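Chapter 4
Gathering Examples

In this chapter
Where demonstrations come from
Choosing tasks people already know
Keeping notes a stranger can use
What to throw out, and when

A learning system copies what it is shown. Show it little, it learns little. Chapter 3 covered the model side, this one is about the examples – who makes them, where, and what gets written down. Read it before you do the lab. Most groups don't, and it shows in the lab reports.

4.1 Start with a task, not a machine

Pick jobs people do without thinking. Rinsing a cup. Folding a towel. Filling the tank on a coffee maker. The person doing the job is the demonstrator, the run from start to finish is an episode. Those two words turn up on every page from here so learn them now.

The Eltodby set is our running case for the chapter. 219 episodes, all household jobs, collected by Mbali Venter and Mandla Shabalala. Small by today's standards. Good for teaching, as you can read every note in an afternoon.

Eltodby was recorded from the demonstrator's own point of view, with a camera worn on the head. Hands come in from the bottom of the picture, same as your own do when you look down. Several people work in one room at the same time, each at a different job, so one person's background is another person's episode. Keep that in mind when you get to labelling: the label belongs to the hands closest to the camera, whatever else is going on. 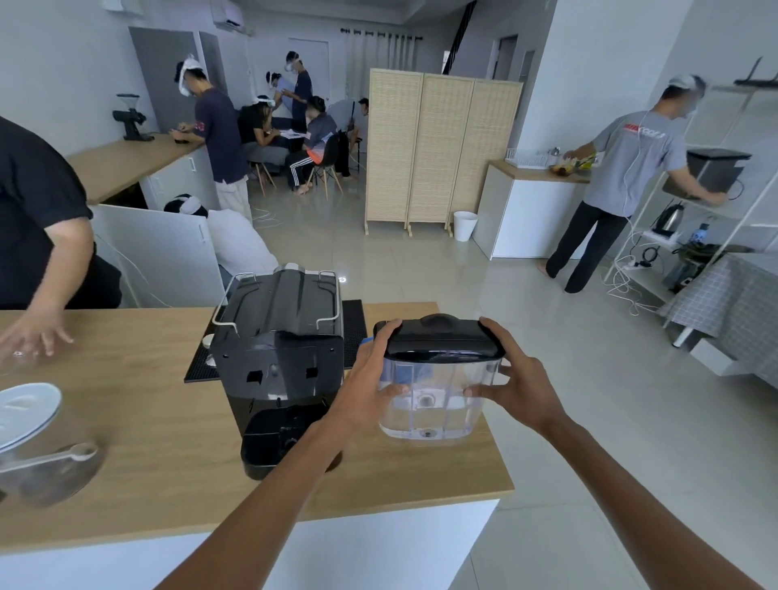

4.2 What counts as one episode

Harder than it sounds. Does a coffee maker episode start when the tank comes off, or when the hands first reach for it? Shabalala's rule was the reach. Venter's was first contact. They labelled for two days before they noticed, then had to redo the lot.

Write your rule down first. One sentence, pinned where everyone can see it. For the lab use this one:

An episode starts at the first reach toward the object and ends when both hands have let go.

Pauses stay in. So do fumbles, if the person recovers and finishes the job. A learner that has never seen a slip has no idea what to do after one. Johannes Pretorius argues for tagging fumbles seperately, and we come back to his scheme in 4.6.

4.3 Variety

777 runs of the same cup on the same mat will teach a system that cup and that mat. Change things. Different hands, taller and shorter people, left-handers, other rooms, the light at breakfast and the light at supper. Move the object to the other side of the bench. Leave the clutter alone – real kitchens have dishes out and people walking past.

Don't change everything at once though. If the colour of the counter, the person and the object all differ, you can't tell which one tripped up the model.

4.4 Notes

For each episode record the task, the demonstrator's code (never the name), the room, the start and end times, and anything odd. "Odd" is the column students leave blank. Fill it in the same day, by the next morning its gone.

Before you go on
Get the Gamdale sheet from the course page and label the first 42 episodes on your own. Then swap with a partner and compare start times. Bring the disagreements to class, you will need them for 4.5.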